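Calloway Tenants' Group questions Drurine's worktop claims

CALLOWAY, December 2, 2025 – The Calloway Tenants' Group has asked Drurine to show its evidence before 537 more homes in Plevavberg and Undunberg are fitted with the landlord's new marble-look worktops.

Drurine says the surface will outlast the old ones and cut repair bills. We would like to believe it. So far we have been sent a two-page leaflet, a colour card and a promise that testing is "ongoing".

The trial in July covered three kitchens. On that basis, Drurine now plans to raise the yearly service charge in 1522 homes, including many that will not get a new worktop at all. Our letter asking why has had no reply.

We are not against new kitchens – plenty of our members have waited years for one. But a dark surface with pale veins is a matter of taste, and how it stands up to hot pans and bleach is a matter of fact. Tenants should be given the test results before they are given the bill.

Black surfaces with white veining:
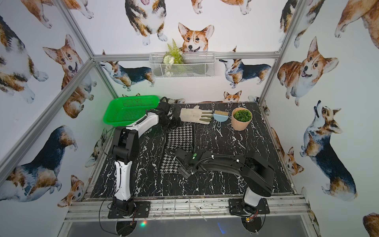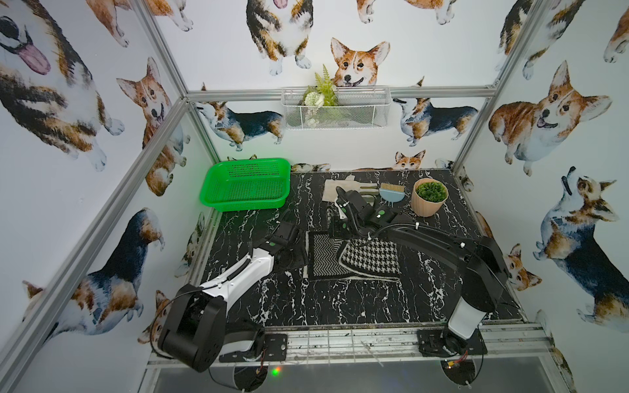 What we are asking for

Full trial results, in plain English. A written guarantee. No rise in the service charge until both have reached every tenant.

Contact: Calloway Tenants' Group press desk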